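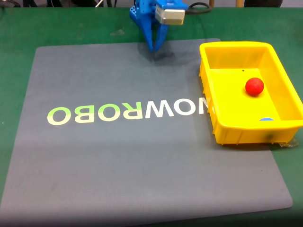 Sorting station, gray mat and yellow bin on the green table. Plurnovdale Learning Rooms.

Table Settings: The Sorting Station

This site uses cookies to remember your preferences and to measure visits. Accept | Manage settings

The Plurnovdale Learning Rooms maintain 3 activity tables for public use. This gallery presents the sorting station, which was set up again in March after the rearrangement of the east room. It is intended for visitors, partner schools and members of staff who wish to see how the table is laid out before reserving it.

The layout is deliberately plain. A green tabletop serves as the base, and a large gray mat with rounded corners marks the working area. A yellow bin with a thick rim stands at the right, partly on the mat and partly over the table. Groups that bring their own materials are asked to keep to this arrangement, so that the next group finds the table as it was left.

The mat

The gray surface was preferred to the patterned cloth used in earlier seasons. Small objects are easier to find on it, and it may be wiped between sessions. The lettering across the middle reads in reverse in these views — OBORWON for NOWROBO — and passes from a pale yellow-green to white. Visitors planning their own displays should allow for the lettering when choosing where to place printed cards, as text laid over it becomes difficult to read.

The bin

A shallow bin was chosen over the deep tubs formerly kept in the Roussel Room. Younger visitors can see into it from a seated position and can reach the bottom without standing. The bin should be kept to the right of the mat at all times. Two spare bins are stored on the lower shelf of the supply cabinet and may be requested at the desk.

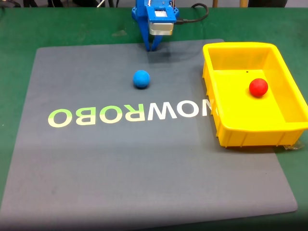 Balls are the objects most often requested for this table. They are issued singly or in sets, and the blue ones show clearly against the gray. Groups are advised to begin with one ball and to introduce others only when the first exercise has been completed. A ball that leaves the table should be returned to the mat before the activity continues.

Reserving the table

The sorting station may be reserved for sessions of up to 2 hours. Requests are handled by Sang-wook Maeng, Coordinator of Activity Tables, and should state the size of the group, the age range and any additional materials required. The mat and bin are included with every reservation. Cards, trays and further sets of objects are drawn from the Pistura collection, which at present holds 700 items.

Groups are requested to clear the mat at the end of the session and to place all objects in the bin. The table itself should not be moved — its position has been set with regard to the window and the passage to the reading corner.

Filed under: Galleries | Activity Tables | East Room

Contact | Accessibility | © Plurnovdale Learning Rooms. All rights reserved. | Back to top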